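Apr 30, 2019
Bench notes, cable ageing

Réka's question from last week was whether the Vundon flex really copes with outdoor use as well as the leaflet claims. I said I'd look into it. I have, and I'm not much wiser.

The leaflet says the jacket stays supple for 200 cycles of heat and cold. It doesn't say how cold, how long each cycle lasts, or who ran it. Levente rang Vulta, who sell the stuff, and was told "standard conditions". Whose standard? He didn't get an answer to that either.

Our own numbers so far: 21 pieces on the shelf outside since November, 2 of them with fine cracks where the jacket bends over the bracket. Could be the weather. Could just as well be that we bent them too tightly when we put them up, and I can't find a note of the bend radius anywhere. My fault.

Black jackets are supposed to do better in sunlight than pale ones. I believe that more than I believe the rest of the leaflet, but we haven't a pale one up there to compare, so it stays a belief.
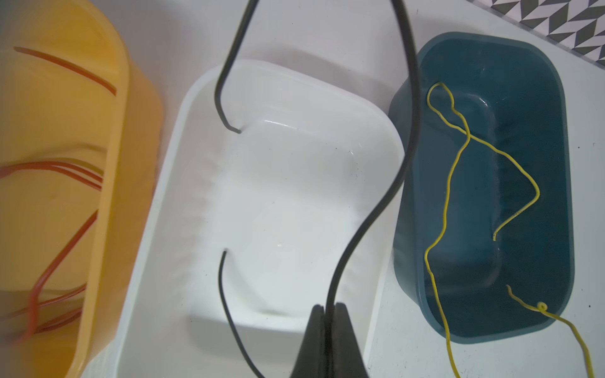
Bend test, second go

Mandrel from the Kun set, one turn each way, then look under the magnifier. Levente got to 191 turns on an unaged piece and saw nothing. He stopped for lunch and the sample got moved, so I'm not counting it as a pass.

Réka thinks a clean result on new cable tells us nothing about old cable. Agreed. Do the aged ones next, and write down the radius this time.

Still to do:
- ask Vulta for the test report itself, in writing
- label the outdoor pieces at both ends
- get a pale offcut on the shelf before summer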